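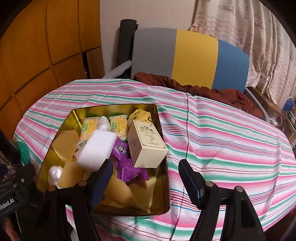

Doesn't the salt just kill them? came the question from the back row at the end of the last lecture, and why would any plant live there if it had a choice? Both halves of that are terrific, and most of this handout is an attempt to answer them. Keep the second half in mind when you get to the transplant experiments.

PLANT ECOLOGY, HANDOUT 7
Life on the Edge of the Tide: Salt Marsh Plants

1. What a salt marsh asks of a plant

Salt marshes form on sheltered coasts where waves are weak enough for mud to settle. Twice a day, on most Atlantic shores, the tide comes up the creeks and spreads over the lower ground. A rooted plant has to deal with salt water around the roots, mud with almost no oxygen in it, and sometimes salt water over the leaves too.

Start with the salt. Water moves toward lower water potential, and dissolved salt lowers the water potential of the soil. So a plant can be standing in water and still be short of it! Salt-marsh plants get around this by keeping their own water potential even lower than that of the mud. They store sodium and chloride in the vacuole, out of the way of the enzymes, and balance it with harmless organic solutes in the cytoplasm (glycine betaine and proline are the ones to remember).

Then the mud. Bacteria use up the oxygen quickly, and once it is gone some of them turn to sulfate and make hydrogen sulfide, the source of the rotten-egg smell and a poison to roots. Many marsh grasses have aerenchyma, a spongy tissue full of air channels that carries oxygen down from the leaves. Some of it leaks out around the root and leaves a rusty coating of oxidized iron. Look for it when you pull up a core. It's one of my favorite things in the whole course.

2. Ways of handling salt

Exclusion. Much of the salt is stopped at the root, where water must cross living membranes at the endodermis. Nearly all salt-marsh plants do some of this.

Secretion. Smooth cordgrass, saltgrass and sea lavender push salt out through glands on the leaves. On a dry afternoon you can see the crystals and feel them with a fingertip.

Succulence. Glassworts (Salicornia) swell their tissues with water and so dilute what gets in. They look like tiny jointed cacti, but the resemblance is convergence, and the families are different.

Shedding. Some species load salt into older leaves and drop them. It's hard to say how much this matters, and the evidence varies from species to species.

Please don't learn these as separate boxes. A single plant will often use more than one, and the exam essay goes much better if you say so. 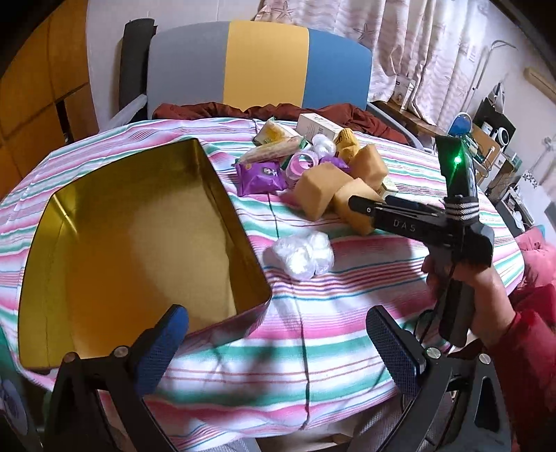
Reading time for sections 3 to 5: 30 minutes

3. Zonation

Walk from the creek to the upland at Tukcombe and the plants change in bands. Tall smooth cordgrass grows along the creek banks, with a shorter form of the same species behind it. Next comes salt-meadow hay, lying over in cowlicks, then black rush, and at the top a shrubby border with marsh elder. Bare salty patches called pans break up the middle, and that's where the glassworts are.

It's tempting to say that every species grows where the conditions suit it best. The transplant work says otherwise. Move cordgrass up into the high marsh, clear away the neighbors, and it does very well. Leave the neighbors in and it does badly. Move salt-meadow hay down to the creek and it struggles whether it has neighbors or not.

The usual reading is that the lower limit of a species is set by physical stress and the upper limit by competition. Cordgrass lives low because it can, and because stronger competitors keep it from living higher. There's your answer to the back row!

Two cautions. The pattern is best supported in New England marshes, and farther south, where evaporation makes the middle marsh saltier than the seaward edge, the stress gradient isn't a straight line. Also, adding nitrogen can reverse the winner: with plenty of fertilizer, cordgrass can push into the hay.

4. Neighbors that help

Competition isn't everything. In a bare pan the sun dries the surface and salt builds up. Once a few tolerant plants get in, their shade cuts evaporation, the salt drops, and less tolerant species can follow. This is facilitation, and it tends to matter most where conditions are harshest. In milder spots the same two species may simply compete.

5. The class data

The Jindex spreadsheet holds 163 quadrats from past field trips, split between Tukcombe and the Aoun creek transect. Each row gives elevation, soil salinity, and percent cover by species. The Latotness rows are on a separate tab; they were recorded with an older cover scale, so leave them out of your graphs.

Before the field trip in September, please:

Plot cover against elevation for any 2 species.
Mark where their ranges overlap.
Write a short paragraph saying what you would transplant, and to where, to find out what sets the upper limit of the lower one.

A zero in the cover column means the species was looked for and wasn't there. A blank means it wasn't recorded. Mixing these up has wrecked some otherwise lovely graphs — check before you plot.

Terms to know: halophyte, water potential, compatible solute, aerenchyma, salt gland, zonation, facilitation, salt pan.

Bring boots you don't mind losing. The creek mud at Aoun is deep, and the best glasswort is on the far side of it.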